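Bench notebook, Gaddale room, teleop rig
June 11, 2019

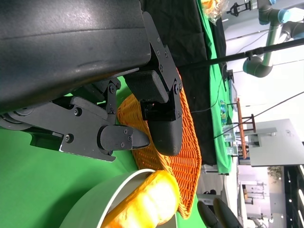
Basket and bowl task, continuing from the March notes. Goal is still the same: drive the arm by remote through bread from bowl to basket, log it, replay, see what the policy picks up.

Morning: controller lag again. Restarted the Brellus bridge twice, second time it held. Ping fine after that. Wrist cam stream okay, dropped frames on the first two takes so I threw those out.

Logging at 200 Hz on joints. Tried 1000, disk writer choked, went back. Not worth fighting with today.

Grasp notes. Coming in straight down over the bread does not work well, the fingers push it up against the side. Better to open wide, tilt the wrist a little, come in along the short side, close slow. Closing speed 700 in the config units (whatever those are, Nastbridge manual is no help). Any faster and it squirts out.

Basket side. Keep the fingertips above the rim until you're past it, then lower. Dragging over the weave catches and the whole basket turns. Happened on three takes, kept one of them on purpose as a recovery demo, tagged "rim". Rest deleted.

Hand guiding vs remote: did a short set with the arm in free drive, moving it by the elbow. Smoother paths but my arm gets in the camera view, and the gripper has to be triggered from the keyboard wich is awkward alone. Staying with remote for this task. Maybe hand guiding for the rack one later.

Operator habit to watch: I pause over the basket before releasing. Every time. Model is going to learn the pause. Trim in post or just stop doing it??

Last good take is 1574. Everything before lunch is on the Shehu drive, afternoon set still local, copy before wiping.

To do
- retie wrist cable, pulls at full rotation
- recalibrate wrist cam, looks a hair off after teh restart
- move basket start position between takes, been too lazy about that
- ask re: second controller, left stick drifts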